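6 min read

I have been meaning to write about decluttering my kitchen for so long that I had to go back and change the first sentence twice. It used to say "this spring," and then it said "this summer," and now it's October and I am finally sitting down with my tea and doing it.

Some background for the newer folks (hello, and thank you for coming over from the Evider newsletter!). When we moved to Grutport the kitchen was bigger than any kitchen I'd ever had, and I did what anybody does with a bigger kitchen, I filled it. My mother's casserole dishes came, and my aunt's casserole dishes came, and then I took a job that let me shop at the Baysal outlet on my lunch break, which was a terrible thing to do to a person who likes a gravy boat. By last winter I couldn't open the cabinet next to the stove without holding one hand up in front of me, like I was stopping traffic.

So I decided to go through every drawer and shelf, and because I am the kind of person who needs a list or nothing gets done, I wrote down each thing as I took it out. Spoons, lids, cookie cutters, the lot. I got to 502. In one kitchen! I read the number out loud at supper and there was a silence.

The plan was simple enough. One cabinet at a time, everything out on the counter, wipe the shelf, and then put back only what I'd used since the last holidays. I gave myself 42 days, which sounded generous in the beginning and turned out to be a joke. I lost a whole week to the baking drawer alone. I kept finding recipe cards in there, tucked between the pans, and you can't just put a recipe card in a box without reading it. One was for a plum cake from the church in Pallau where I grew up, in handwriting I didn't know, and of course I had to make it (very good, a bit dry, I'd add another egg).

The hardest part by far was the plastic. I don't feel anything about a plastic tub, I never have, and still I could not seem to let them go.

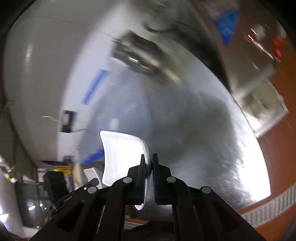

My trouble with plastic is that every piece looks as if it must belong to some other piece. You pick up a lid and put it back, thinking the bottom will show up, and it never does. And half the time I couldn't even say what I was looking at. Take that curved white one with the slightly raised rim, which could be a lid and could just as well be a shallow tray, and I had a whole drawer of maybes like that. In the end I made a rule that if it didn't fit something by bedtime, out it went, and 77 pieces of plastic left the house.

I still have too many casserole dishes. I kept both sets, my mother's and my aunt's, and I'm at peace with it. Next up is the linen closet, and I'd love to hear how you folks decide which towels have had their day, so please leave me a note!

Posted 09/10/2018

600 shares | 42 comments

Contact | Copyright, all rights reserved | Back to top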